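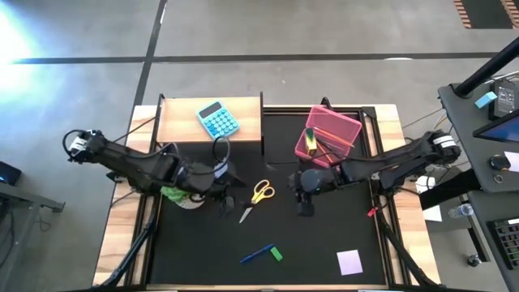
Chapter 4
Desk Stationery: Sorting, Containment and Placement

4.1 Scope of the chapter

Chapter 3 dealt with paper: sheets, pads, files and the drawers and trays that hold them. The present chapter covers the small items used along with paper, which are here grouped under the general heading of desk stationery. The group includes writing and marking instruments, adhesive tape, measuring and cutting tools, erasers, clips, and the pocket calculator. It also includes the boxes, cups and raised shelves in which these items are kept.

Electrical office equipment is excluded, with one exception. The calculator is treated as stationery on account of its size and of the way it is used: it is picked up, placed beside the work, and put back. Fixed machines are covered in Chapter 9.

After working through the chapter the reader should be able to assign any common item to one of the four handling classes, select a container of suitable internal length, and draw up a placement plan for a single working surface.

4.2 Terms used

Working surface. The part of a table or desk on which tasks are carried out. Where a mat is fitted, the working surface is taken to be the area of the mat, and the exposed border of the table is not counted.

Container. Any open or closed vessel that holds items in contact with one another. A pencil box with a hinged lid is a container whether the lid is open or shut.

Platform. A raised flat surface standing on the working surface. A platform holds items on top and does not enclose them. Some platforms are hollow and may be used as shelves; in that case the space beneath is recorded separately.

Home position. The place to which an item is returned at the end of a task.

Stray item. An item lying on the working surface with no home position, or away from the one it has been given.

4.3 Handling classes

Items are classified by shape and by how they come to rest, and not by purpose. A highlighter and a pencil serve different purposes but are stored in the same manner. An eraser and a pencil are often used together but are not.

Class A: long and slender. Pencils, pens, highlighters, brushes, short rulers. These items roll, and come to rest in whatever direction the slope of the surface allows. In a box longer than the item they lie flat. In a shorter box they lie diagonally or stand at an angle, and the lid may not close. Mixed lengths in one box generally produce both conditions at once.

Class B: flat and rigid. Calculators, set squares, steel rules, hard-backed notebooks. These items are stable on any level surface and may be placed on a platform. A calculator should be stored with the keys upwards, so that no weight bears on them, and with the display towards the user.

Class C: compact and loose. Erasers, sharpeners, clips, drawing pins, spare leads. These are the items most often lost. They should be kept in a container with a base free of gaps.

Class D: round or irregular. Rolls of tape, string, rolled labels, and any item partly wrapped in soft material. Class D items have no natural resting face, or have one that changes as the item is used up. A roll of tape with its backing or wrapping still attached is treated as Class D until the wrapping has been removed, after which it may be laid on its side and treated as Class B.

4.4 Internal length of containers

The commonest fault in the choice of a pencil box is insufficient internal length. Manufacturers usually quote the outside measurement. The wall thickness at both ends must be deducted, together with any rounding at the corners.

Take as an illustration the Cureo flat box, quoted at 160 mm. With walls of 2 mm at each end the internal length is 156 mm. A new pencil longer than this will rest diagonally across the compartment. Once sharpened down to fit, it will lie along the box, and the number of pencils that can be held in a single layer rises accordingly.

Translucent plastic is preferred to opaque plastic where several boxes are in use, as the contents can be checked with the lid shut. Colour should not be relied on for this purpose — a strongly tinted box may hide the difference between two pencils of similar shade.

4.5 Platforms

A platform increases the storage area without enlarging the table. It also places a limit on what may be kept there, since anything that rolls will fall. Only Class B items should be given a home position on a platform without a raised edge.

The platform should stand towards the back of the working surface, to the left or right of centre according to the hand used for writing. The Grerville pattern, with a top 98 mm above the table, is suitable for a seated user. Higher platforms bring the top closer to eye level and make a calculator display difficult to read without lifting the item down.

4.6 The placement survey

Before any plan is drawn up, the surface is recorded in its existing state. Nothing is moved. Each item is entered on the survey sheet with its class, its support (surface, container or platform) and whether it is a stray. The Ekpo sheet has space for up to 40 entries and is adequate for one desk. Contents of an open container are entered individually; those of a closed opaque container are entered as a single line until it is opened.

The survey is carried out from the user's side of the table. Left, right, front and back are all given from that side — a rule which must be observed even where the person recording stands opposite.

Section 4.7 sets out the survey procedure in full, using the Rernance workroom as the worked case.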